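About Flarwood

We help small shops and labs figure out what automation gear to buy, what it will really cost, and what to leave off the list. That's the whole business. No hardware sales, no commissions.

Started by Aliki Dimitriou after 9 years in purchasing at a packaging plant. Kalliopi Karagiannis joined later, handles the budgets and most of the phone calls. If you get a spreadsheet from us with a lot of yellow cells, that's Kalliopi.

What we do

Equipment plans. You tell us the job, we come back with a list, prices and lead times. Usually two versions - the one you want and the one you can pay for this year.

Quote reviews. Send us the quote before you sign. We look for the stuff that gets left out: fingers and spare tips, mounts, cables, floor work, training days, the second year of software.

Used gear checks. We go look at it. We have walked away from more arms than we've bought.

Budget calender. Boring but it saves people. Most of our clients order in June, so book us before then if you can.

Who we work with

175 equipment plans so far. Machine shops, two colleges, a linen service, a few research groups. Mendora was our first repeat customer and is now on plan number 7. Skoten came to us with a cell half paid for and no money left for guarding. We got it finished, it took almost a year.

Lately lots of questions about cloth and other soft items. Hard to budget for. The gripper is the cheap part, the hours spent trying things on a table are not, and they never make it into the first quote.
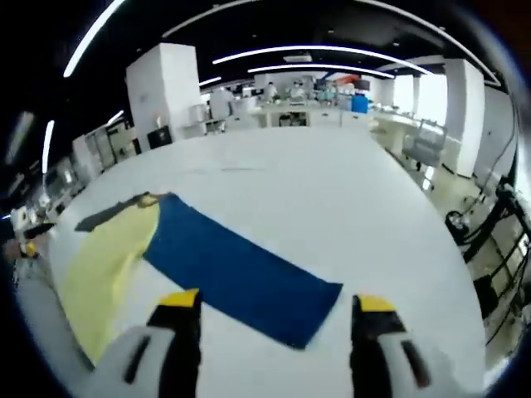
So we put trial time on its own line now, with a cap. Same with consumables. Zacharopoulos asked for that split on their last plan and we kept it for everybody.

Fees

Flat fee per plan, agreed up front. Quote reviews are cheaper and turn around in 2 working days, longer if the vendor is slow answering us. Travel is extra and we tell you the number first.

Getting in touch

Use the contact form, or call and ask for Aliki. Have your floor space, power and rough budget handy. A wrong number is fine, we just need somewhere to start form.

Page updated Jun 9, 2023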